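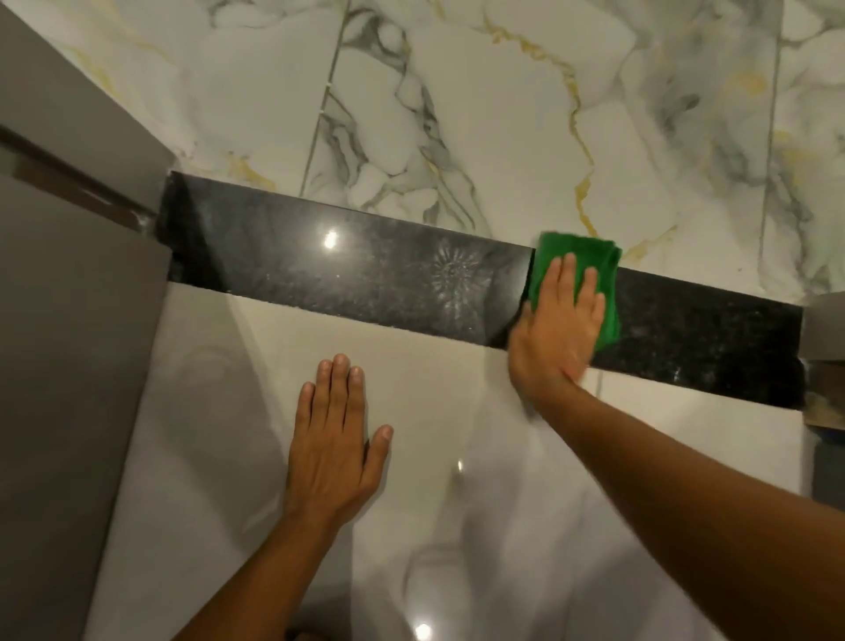 Stalitz opens its wiping lessons to home cleaners

Sallonley, Nov 1, 2025

I run the teaching side at Stalitz, and I've been itching to share this one! Starting today, people who clean for a living can show our Vositance arm how to wipe down a kitchen or bath, and they don't have to write a line of code.

You can teach it 2 ways. Do the job yourself with a camera on your head, both hands in view, just the way you always do it. Or sit down at the remote handles and steer the arm through the same wipe (this takes some getting used to, and my first try was pretty bad).

We started with stone and tile back in April. Polished black granite is a tough teacher, because a shiny spot and a smudge can look a lot alike to a camera. People also lean on their free hand while they scrub, and we want that in the lessons too.

Each lesson runs 30 minutes, and we ask for 7 wipes of the same surface before you move on. Go slow around the seams, please!

Sign-up is open now at the Stalitz front desk in Sallonley. Bring your own cloth if you have a favorite. Reporters who want a turn at the handles can ask at the desk as well.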